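집에서, 내 식탁에서, 내 손으로 로봇에게 보여 줄 동작을 모으는 Kuveritz 프로젝트의 자주 묻는 질문 모음입니다. 메일과 게시판으로 들어온 질문을 모아서 정리했고, 4월 12일에 수저통 과제 쪽 내용을 많이 고쳤어요. 예전에 읽으신 분도 "촬영" 부분은 한 번 더 봐 주세요!

수저통 과제(과제 묶음 이름은 Susau)는 숟가락과 젓가락을 집어서 통에 꽂거나, 통에서 꺼내 식탁에 놓는 동작이에요. 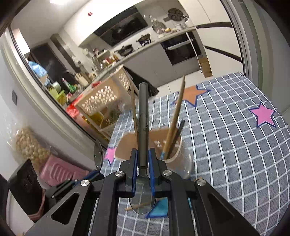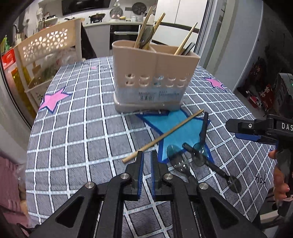 ## 시작하기 전에

### 로봇을 다뤄 본 적이 없는데 참여할 수 있나요?

네, 그럼요! 필요한 건 숟가락을 집어 본 경험 정도예요. 손에 쥐는 그리퍼는 손잡이를 당기면 손가락이 닫히고 놓으면 열립니다. 처음 십 분은 다들 어색해하시는데, 그 시간이 지나면 대부분 손보다 먼저 그리퍼가 나가더라고요. 연습 삼아 찍은 것은 올리지 않으셔도 됩니다.

### 에피소드가 뭔가요? 자꾸 나오는데 설명이 없어요.

죄송해요, 저희끼리 너무 당연하게 쓰던 말이네요. 시작 위치에서 출발해 과제 하나를 끝내고 다시 손을 멈출 때까지의 기록 한 토막이 에피소드입니다. 영상, 그리퍼의 움직임, 손가락이 벌어진 정도가 시간에 맞춰 같이 저장돼요. 수저통 과제라면 숟가락 하나를 꽂는 것까지가 한 에피소드이고, 숟가락 세 개를 연달아 꽂으면 세 에피소드가 됩니다. 중간에 끊는 건 Kiiskinen 앱에서 버튼 한 번이면 돼요.

### 지금까지 얼마나 모였어요?

수저통 과제만 1,147개입니다! 이 가운데 양손으로 찍은 것이 349개예요. 한 손 에피소드보다 찍기가 훨씬 까다로운데도 이만큼 모여서 저희도 꽤 놀랐습니다. 259개는 아직 검토를 기다리고 있어요. 올린 기록이 며칠째 "대기"로 떠 있다면 그 줄에 서 있는 거니까 다시 올리지 마시고 조금만 기다려 주세요. 같은 파일이 두 번 올라오면 검토가 오히려 늦어집니다.

### 로봇 팔을 직접 조종해서 찍는 편이 낫지 않나요?

그 방식도 좋고, 저희도 작업실에서는 그렇게 찍습니다. 다만 로봇 팔은 무겁고 설치하는 데 반나절이 걸려요. 손에 쥐는 그리퍼는 가방에 넣어 갈 수 있고, 진짜 사람이 사는 집의 부엌에서 바로 찍을 수 있지요. 식탁보 무늬도 집마다 다르고, 통도 숟가락도 다르고, 뒤로 보이는 부엌도 전부 달라요. 저희는 바로 그 차이가 탐나는 겁니다.

## 준비

### 식탁을 치워야 하나요?

과제에 쓰는 자리만 비워 주세요. 나머지는 평소대로 두시면 됩니다. 검토하다 보면 너무 말끔하게 정리된 집이 종종 있는데, 청소하느라 고생하신 걸 생각하면 감사하면서도 조금 아까워요. 뒤쪽 선반이 복잡해도 괜찮고, 조리대에 냄비가 올라와 있어도 괜찮습니다. Ostine(저희가 학습시키는 모델 이름이에요)은 복잡한 배경 속에서도 숟가락을 찾아내야 하거든요.

대신 이런 것은 미리 치워 주세요.

- 이름이나 주소가 적힌 택배 송장, 우편물, 약 봉투
- 가족사진, 아이 이름표
- 켜져 있는 텔레비전이나 노트북 화면
- 거울 (식탁 쪽을 비추고 있을 때만)

### 어떤 수저를 써야 해요?

집에 있는 것이면 됩니다. 금속 숟가락, 플라스틱 숟가락, 나무젓가락 다 좋아요. 투명한 플라스틱 숟가락은 특히 반갑습니다! 뒤가 비쳐 보이는 물건은 카메라가 윤곽을 잡기 어려워하는데, 그래서 예시가 더 많이 필요해요. 번쩍이는 금속 숟가락도 마찬가지고요. 칼과 포크는 Susau 묶음에 들어 있지 않으니 빼 주세요.

### 수저통은 정해진 게 있나요?

없습니다. 둥근 통, 칸이 나뉜 통, 투명한 통, 불투명한 통 모두 받습니다. 다만 빈 통보다는 몇 개가 미리 꽂혀 있는 통으로 찍어 주세요. 젓가락 몇 개가 이리저리 기울어져 있는 상태가 제일 좋아요. 그 틈으로 숟가락을 넣는 동작이 어렵고 재미있는 부분이거든요. 한 통으로 열 에피소드쯤 찍으셨으면 통을 살짝 돌리거나 다른 자리로 옮겨 주시면 더할 나위 없습니다.

### 무늬 있는 식탁보를 써도 되나요?

물론이에요. 체크무늬든 별무늬든 환영입니다. 초기 안내문에 "단색 권장"이라고 적어 두었던 건 저희 실수였고 지금은 지웠어요. 단색 식탁에서만 배운 모델은 무늬 위에 놓인 젓가락 앞에서 한참을 헤맸습니다. 걱정되는 건 무늬보다 미끄러짐이에요. 천이 자꾸 밀리면 네 귀퉁이를 집게로 고정하고 찍어 주세요.

## 촬영

### 숟가락은 어디를 잡아야 하나요?

통에 꽂을 때는 목 부분, 그러니까 손잡이와 오목한 부분이 만나는 가는 곳을 권합니다. 패드가 양쪽에서 고르게 닿고, 세워도 잘 돌아가지 않아요. 첫 번째 사진처럼 손잡이가 위로 곧게 서 있으면 좋습니다. 손잡이 가운데를 잡고 꽂는 방법도 틀린 건 아니어서, 본인에게 편하다면 그렇게 찍어 주셔도 받습니다. 한 가지만 부탁드리자면 에피소드 중간에 고쳐 잡지는 말아 주세요. 고쳐 잡기는 따로 과제가 있어요.

### 식탁에 눕혀 놓은 젓가락이 안 집혀요!

이 질문이 압도적으로 많습니다. 요령은 두 가지예요. 먼저 그리퍼 손가락이 젓가락과 직각이 되도록 손목을 돌린 다음 내려가세요. 그리고 패드 끝이 식탁에 살짝 닿을 때까지 충분히 내려가세요. 겁이 나서 1센티미터쯤 위에서 닫는 분이 많은데, 그러면 젓가락 등만 긁고 올라옵니다. 패드는 부드러우니 식탁에 닿아도 괜찮아요. 부딪치듯 누르지만 않으시면 됩니다.

### 얼마나 빨리 움직여야 하나요?

평소 상 차리는 속도보다 조금 느리게요. 물 위를 걷듯 천천히 움직이는 에피소드가 꽤 있는데, 그렇게까지 안 하셔도 됩니다. 집기 직전과 놓기 직전에만 잠깐 숨을 고른다고 생각하세요. 중간 이동은 자연스럽게 하시면 되고, 손목을 휙 꺾는 동작만 피해 주세요. 위치 추적이 끊기는 원인 1위가 그겁니다.

### 실패한 에피소드는 지워야 하나요?

지우지 마세요, 제발요! 떨어뜨렸다가 다시 집어서 끝까지 간 에피소드는 저희가 아주 좋아하는 자료입니다. 앱에서 "복구"로 표시해서 올려 주세요. 떨어뜨리고 거기서 멈춘 것은 "실패"로 표시하시면 되고요. 첫 학습을 거의 1,000개의 에피소드로 돌렸을 때 대부분이 매끈한 성공뿐이어서, Ostine이 숟가락을 한 번 놓치면 빈손으로 통까지 가서 꽂는 시늉을 하고 돌아왔어요. 보는 저희는 귀여워서 한참 웃었지만 고쳐야 할 문제였지요. 복구 에피소드가 들어간 뒤로는 되돌아가서 다시 집으려고 합니다. 처음 그 모습을 봤을 때 작업실에서 박수가 나왔어요.

### 양손 에피소드는 어떻게 찍나요?

그리퍼 두 개를 양손에 하나씩 쥐고 찍습니다. 순서는 이렇습니다.

1. 두 그리퍼를 모두 켜고 표시등을 확인합니다.
2. 앱에서 "왼손"과 "오른손"을 짝지어 줍니다.
3. 두 그리퍼가 서로의 카메라에 잠깐 보이도록 식탁 위에서 마주 보게 합니다.
4. 시작 위치로 돌아와 녹화를 누릅니다.
5. 과제를 마치면 두 손을 모두 멈추고 셋을 센 뒤 종료합니다.

왼손과 오른손이 바뀌어 짝지어진 채 올라오는 경우가 종종 있어요. 고칠 수는 있는데 손이 많이 가니, 2번에서 한 번만 더 확인해 주세요.

### 두 사람이 하나씩 들고 찍어도 되나요?

양손 에피소드로는 받지 않습니다. 두 사람이 호흡을 맞추는 타이밍은 한 사람의 두 손과 꽤 달라요. 그래도 해 보고 싶다는 분이 워낙 많아서 "둘이서" 과제를 6월에 따로 열기로 했습니다. 저희도 무척 기대하고 있어요!

### 제 손이나 다른 사람 손이 화면에 나와도 괜찮나요?

손은 괜찮습니다. 얼굴이 나오면 안 돼요. 얼굴이 잡힌 에피소드는 검토 단계에서 통째로 삭제합니다. 흐리게 처리해서 쓰지는 않아요. 가족이 식탁 근처를 지나갈 것 같으면 잠시 멈췄다가 새로 시작해 주세요. 고양이는 나와도 됩니다. 다만 고양이가 숟가락을 물고 가면 "실패"로 표시해 주세요.

### 조명은요?

부엌 등을 평소처럼 켜고 찍으시면 됩니다. 낮에 절반, 저녁에 절반 찍어 주시면 정말 좋아요. 너무 어두우면 앱이 노란 경고를 띄우는데, 그때는 등을 하나 더 켜거나 창가 쪽으로 식탁을 조금 옮겨 보세요.

## 올리기와 검토

### 올리기 전에 뭘 확인하면 될까요?

Kiiskinen 앱의 재생 화면에서 처음과 끝만 보셔도 충분합니다. 시작할 때 그리퍼가 열려 있는지, 끝날 때 손이 멈춰 있는지요. 추적 그래프가 톱니처럼 튀어 있으면 그 에피소드는 빼 주세요. 와이파이로만 올라가게 설정되어 있으니 데이터 요금은 걱정하지 않으셔도 됩니다.

### 반려됐어요. 제가 뭘 잘못했나요?

대부분은 기계 쪽 문제예요. 반려 사유 코드의 뜻은 이렇습니다.

| 코드 | 뜻 | 어떻게 하면 되나요 |
|---|---|---|
| T1 | 위치 추적이 끊김 | 손목을 천천히 돌려 다시 촬영 |
| T2 | 양손 시간이 어긋남 | 두 그리퍼를 껐다 켜고 다시 짝짓기 |
| G1 | 손가락 벌림 값이 없음 | 그리퍼 영점 맞추기 |
| P1 | 얼굴이나 개인정보가 보임 | 치우고 다시 촬영 |
| E1 | 과제가 끝나기 전에 종료됨 | "실패"로 표시를 바꿔 다시 올리기 |

E1은 다시 찍지 않아도 되니 꼭 표시만 바꿔서 살려 주세요.

### 올린 뒤에 마음이 바뀌면 지울 수 있나요?

네. 앱의 "내 기록"에서 지우면 다음 학습부터 빠집니다. 이미 끝난 학습에서 그 에피소드의 영향만 골라 빼는 것은 저희 능력 밖이에요. 이 점은 참여하시기 전에 꼭 생각해 보시면 좋겠습니다.

### 제가 찍은 걸로 배운 로봇을 볼 수 있어요?

볼 수 있습니다! 새로 학습한 Ostine을 돌릴 때마다 시험 영상을 게시판에 올려요. 잘된 것만 고르지 않고 그날 시험한 것을 순서대로 다 올립니다. 숟가락 꽂기는 제법 늘었고, 투명 숟가락은 여전히 허공을 집을 때가 있어요. 본인 식탁과 비슷한 자리에서 로봇이 본인과 비슷한 손목 각도로 숟가락을 드는 걸 발견하면 기분이 참 묘하고 좋다고들 하세요.

### 다음 과제는 언제 나오나요?

"둘이서" 과제 다음으로는 컵 포개기와 행주 접기를 놓고 고민 중입니다. 해 보고 싶은 동작이 있으면 게시판의 "과제 제안"에 적어 주세요. 집에서 매일 하는, 너무 사소해서 적기 민망한 동작일수록 좋습니다.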